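Trerum Two-Arm Kit: Getting Set Up
Part 2 — First power-up and the hover test 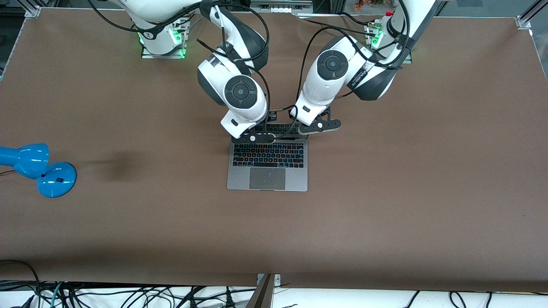
I did all of this with the Dikesitz controller that ships in the box. If you bought the older Kozan one, the menus look different but the order is the same.

1. Bolt both base plates down before you plug anything in. I snugged mine by hand first, squared them up, then went back with the hex key.

2. Run the arm cables to the controller and leave plenty of slack at the shoulder. My first try was way too tight and the wrist stopped short with error 688.

3. Switch on and wait for green on both bases. If one stays dark, reseat its plug and start again.

4. Open the Dornix app, pick Pair Arms and type in 1335. It took mine more than 849 seconds to finish the first time (go make coffee!), and it's been quick ever since.

5. Put something flat between the arms and choose Hover Test. Keep a finger on the stop button the whole time.

Caution: Don't reach in between the grippers while the app says Moving. Hit stop first, then reach.

Note: Left and right in the app mean the robot's left and right — so if you're facing it, they're swapped. I got this wrong for a whole evening in February.

6. Save the pose as Home. Part 3 picks up from there with gripper force.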